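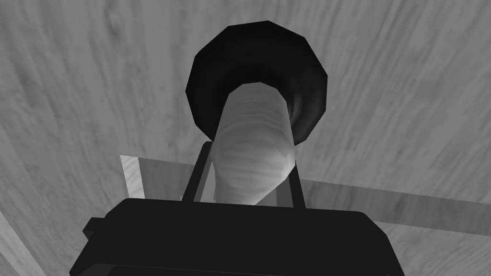 Review: Prilska wall picture hanging kit, after 3 months

2 min read

Bought this in September when we moved into the new place and had a stack of frames leaning on the hallway baseboard. 50 pieces in the box. Hooks, nails, adhesive strips, a tiny level, a paper template that tears if you look at it wrong. Paid 19 dollars. Fine.

Good stuff first. The nail hooks are solid. Went into drywall clean, no crumbling, and the heavy mirror is still up. Strips also ok on smooth paint. Instructions are one page and mostly make sense, tho step four has the arrow going the wrong way.
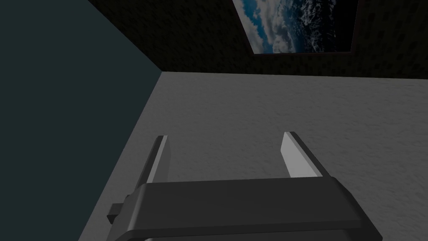

Now the level. Skip it. Bubble sticks, and it's so short that a wide frame can read perfect and still be off. I used my old Takis one for the rest and had no more trouble. My neighbor Eulalia Painemal has the Amissah kit, costs a bit more, and the level in that is way better – but you get fewer hooks.

Strips on textured walls – no. Two let go overnight. The box says "most surfaces" which is doing a lot of work. 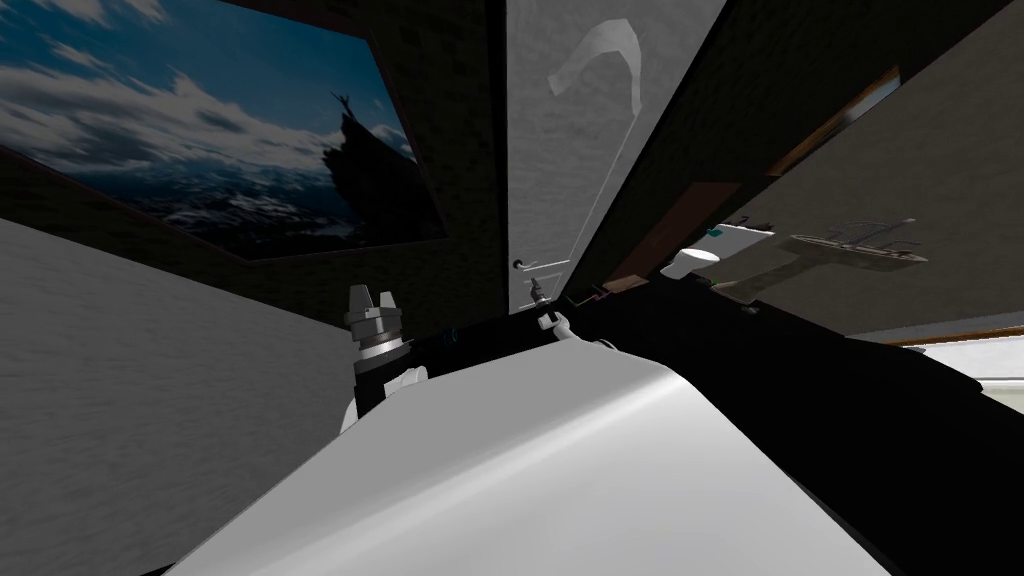 Big frames need two hooks, whatever the box tells you. One hook in the middle and every slammed door nudges the thing a little more. A big mountain landscape with a little figure on the peak, arms up, gets ruined fast if the horizon isn't straight, and on a brick-look wall the lines give you away even more. So measure from the top edge, mark both, then hang. Takes 6 minutes maybe. Worth it.

Would I buy again? For the hooks yes. If you allready own a decent level get this one, otherwise pay up for the Amissah. Haven't tried the Proltau rails, they were out of stock.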